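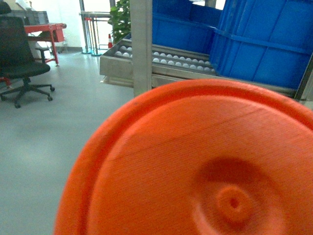
Zdenka Tomić 님 의견은 카메라를 바꾸지 말고 노출부터 수동으로 고정해 보라는 것이었습니다. 다른 글 댓글에서 받은 조언인데, 그대로 해 봐도 답이 안 나와서 따로 질문을 올립니다.

손목 카메라와 머리 쪽 카메라를 같이 쓰면서 그리퍼 두 종류를 비교하고 있습니다. 대상은 탁구공만 한 흰 공이고, 금속 트레이의 홈에 줄지어 들어 있습니다. 공끼리 거의 붙어 있어서 손가락이 들어갈 틈이 좁습니다. 뒤와 옆에 파란 플라스틱 상자가 있어 흰 공과의 색 대비는 좋은 편입니다.

구성은 이렇습니다.

그리퍼 A: Sonden 2지 평행 그리퍼, 고무 패드
그리퍼 B: Stindura 흡착 컵, 벨로즈형
제어기: Olatunji, 두 그리퍼 모두 같은 포트에 연결
손목 카메라: Grandbridge 소형, 고정 초점

A로 129회, B로도 129회 시도했습니다. 집는 것만 보면 B가 낫습니다. A는 홈과 나란한 방향으로 들어가면 옆 공을 밀고, 손목을 90도 돌려 들어가면 손가락 끝이 홈 벽에 닿습니다. B는 위에서 누르기만 하면 되니 이런 일은 없는데, 중심이 조금만 어긋나도 진공이 안 잡힙니다.

문제는 위치 추정입니다. 손목 카메라는 가까운 물체가 들어오면 쓸 수 있는 화면이 확 줄어듭니다. 주황색 원판이 렌즈 가까이 오면 오른쪽 아래가 거의 다 가려지고, 공은 위쪽에만 남습니다. 창 쪽 빛도 강해서 자동 노출이 자주 흔들리고, 노출을 고정하면 가까운 곳과 먼 곳 중 하나는 포기해야 합니다. 머리 쪽 카메라는 공이 줄 단위로 잘 보이는 대신 스테인리스 상판 반사가 심합니다.

궁금한 것은 두 가지입니다.

첫째, 공의 대략적인 위치는 머리 쪽 카메라로 잡고 손목 카메라는 마지막 접근에만 쓰는 식으로 나눠도 되는지.

둘째, 이 조건에서 A를 계속 시험할 가치가 있는지. 나중에 다른 모양의 부품도 집어야 해서 B 하나로 정하기가 망설여집니다.

글쓴이: Bogdan Krawczyk
등록: 2025년 1월 24일
태그: 그리퍼 비교, 손목 카메라, 반사, 흡착

Zdenka Tomić

노출 고정 얘기를 했던 사람입니다. 두 카메라를 같이 쓰신다는 걸 모르고 쓴 댓글이라 다시 답합니다.

첫째 질문은 나눠 쓰셔도 됩니다. 저도 비슷하게 합니다. 머리 쪽 카메라로 트레이 전체와 줄의 방향을 잡고, 그 결과로 접근 위치를 정합니다. 줄의 방향은 트레이 레일에서 구하세요. 공 하나하나의 윤곽보다 레일 직선이 훨씬 안정적으로 나옵니다. 공은 그 직선 위에 있다고 제약을 걸면 검출이 조금 튀어도 결과가 크게 틀어지지 않습니다.

손목 카메라는 마지막 구간에서만 씁니다. 가려지는 영역이 자세마다 비슷하다면 마스크를 하나 만들어서 그 부분은 아예 계산에서 빼세요. 마스크 없이 돌리면 가까운 물체의 테두리를 공의 테두리로 잡는 경우가 생깁니다. 특히 원형 테두리는 허프 변환을 쓰면 거의 확실히 걸립니다. 반지름 범위를 좁게 주는 것도 같이 하시고요.

상판 반사는 소프트웨어로 풀려고 하면 오래 걸립니다. 저희 쪽 작업대도 스테인리스인데 조건이 비슷합니다. 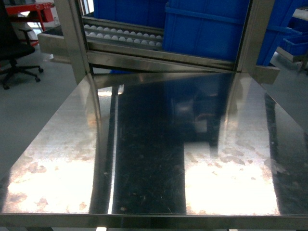

관심 영역을 상판 뒤쪽 가로대 위로 제한하는 게 제일 빨랐습니다. 상판에 하얗게 뜨는 부분은 밝기만 보면 흰 공과 구분이 안 됩니다. 그런데 공은 트레이 안에만 있으니 상판 면을 통째로 버려도 잃는 게 없습니다. 앞줄은 트레이 턱과 가로대에 일부가 가려지므로, 처음에는 가장 잘 보이는 뒷줄로 좌표를 맞추고 앞줄은 줄 간격으로 계산해서 내려오는 순서가 좋습니다.

상판에 비친 상도 조심하세요. 파란 상자가 상판에도 흐리게 비치기 때문에 색으로만 상자를 찾으면 위치가 아래로 끌려 내려갑니다. 저는 이것 때문에 외부 파라미터를 두 번이나 다시 잡았습니다. 편광 필터도 달아 봤는데 금속면 반사에는 기대만큼 듣지 않았고, 화면만 어두워졌습니다. 차라리 무광 매트를 까는 쪽이 낫습니다. 다만 매트를 깔면 상판 높이가 바뀌니 충돌 모델도 고쳐야 합니다.

캘리브레이션은 노출을 고정한 상태에서 다시 하세요. 자동 노출로 찍은 1,359장을 모아서 돌린 적이 있는데, 밝은 쪽에서 코너가 번진 사진이 섞여 들어가 재투영 오차가 줄지 않았습니다. 버리고 적은 장수로 새로 찍은 쪽이 결과가 좋았습니다.

둘째 질문은 답하기 어렵습니다. 다른 부품이 어떤 모양인지 알아야 합니다. 공만 놓고 보면 B입니다.

수원공돌

그냥 흡착 쓰세요. 공은 흡착이 답입니다. 저희도 2지로 하다가 포기했어요.
컵 지름만 공보다 작은 걸로 고르면 됩니다.

납땜하는곰

윗분 말씀에 조금 덧붙입니다. 컵 지름이 공보다 작기만 하면 되는 건 아닙니다. 곡면이라서 컵 입술이 공에 고르게 닿아야 하고, 너무 작으면 유지력이 모자라서 빠르게 움직일 때 떨어집니다. 지름이 다른 컵을 몇 개 사서 같은 가속도로 흔들어 보는 게 확실합니다. 벨로즈형은 중심이 어긋난 걸 어느 정도 받아 주지만, 들어 올린 뒤에 공이 좌우로 흔들립니다. 내려놓을 때 위치가 중요하면 짧은 벨로즈로 바꿔 보세요.

A를 버리기 전에 손가락부터 바꿔 보셨는지도 궁금합니다. 기본 손가락은 끝이 두꺼워서 붙어 있는 공 사이에는 원래 잘 안 들어갑니다. 끝을 얇게 하고 안쪽을 오목하게 파면 공 윗부분을 감싸듯이 잡을 수 있습니다. 저는 출력한 손가락을 8개쯤 버리고 나서야 쓸 만한 모양이 나왔습니다. 그리고 줄 가운데에서 시작하지 말고 끝에 있는 공부터 집으면 한쪽이 비어 있으니 옆 공을 덜 밉니다.

비교 기록을 남길 때는 실패를 한 칸에 몰아 적지 마시고 원인별로 나누세요. 위치가 틀려서 못 집은 것과, 위치는 맞는데 그리퍼가 못 잡은 것은 따로 세야 합니다. 지금 글만 봐서는 B의 실패 중에 카메라 탓이 얼마나 되는지 알 수가 없습니다. 같은 이유로 한 번쯤은 티칭한 고정 좌표로만 두 그리퍼를 돌려 보시는 게 좋겠습니다. 카메라를 빼고 비교해야 그리퍼 차이가 보입니다.

Bogdan Krawczyk

답변 감사합니다. 관심 영역 제한은 바로 적용해 봤고, 상판에서 나오던 오검출은 없어졌습니다. 손목 카메라 마스크는 아직입니다. 손가락은 기본형 그대로 썼습니다. 고정 좌표로 A와 B를 다시 돌린 다음 원인별로 나눈 표를 이 글에 추가하겠습니다.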